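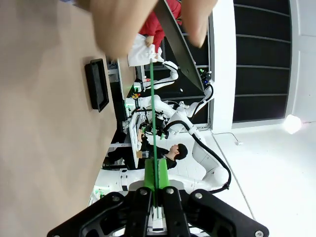

On 15 February 2018, a subscriber in Curbridge wrote:

> I have been doing support at Julico for three years and want to
> move to the development side. My manager is fine with it but says I
> need something to show. I have read through most of the Trakstead
> documentation and the source for the scheduler. Should I write a
> small program of my own from scratch, or try to get patches into
> Trakstead? I don't have a degree in this and I can only give it my
> evenings.
>
> Also, is it okay to ask beginner questions here, or is there
> another list for that?

Second question first. Ask them here. There was a beginners list until a couple of years ago, but the people who could answer weren't subscribed to it, so it was merged into this one. Search the archive before you post, and paste the exact error and the version you are running. A question with those two things in it usually gets an answer the same day.

On the first question, I would start with patches. I came in from support too, at a different company, and my first 8 patches were all to error messages. I had spent years explaining those messages to customers, so I knew which ones were wrong. They were small changes and they got merged quickly, and by the end I knew how to run the test suite and who looked after which part of the tree.

The ninth one was a real bug in the retry code. It took me most of December. The fix was four lines. The review thread was 32 messages long and I learned more from it than from the course I had paid for. When I interviewed for my current job they had read that thread, and we spent half the interview on it.

A few practical points:

- Pick one directory and stay in it for a while. The scheduler is fine if you have already read it, but it is more than 400 files if you count the tests, so choose a corner of it.

- Look at the bugs marked "needs reproduction". You do this at work already. Confirming a bug and attaching a script that triggers it counts as a contribution, and you will be credited in the changelog.

- Don't send a large patch first. Someone did this last year with a rewrite of the config parser, 1,000 lines in one go, and it is still sitting there with no reviewer.

- If a patch gets no reply in two weeks, reply to your own message once and ask. It doesn't bother anyone.

As for your own program, write one when you need one. I wouldn't build a to-do list or a blog engine just to have it on a page. A tool that cuts down your own ticket work at Julico would be worth showing to your manager, but check who owns it before you put it anywhere public. Some contracts cover code you write at home as well.

The degree hasn't come up for me since the first job. Others here may have had a different experience, especially at larger companies, so I will leave that part to them.

If you want a place to begin, the timeout message in the queue client still prints seconds and labels them as milliseconds. I have no plans to fix it, so it's yours if you want it. Copy me on the patch and I will review it.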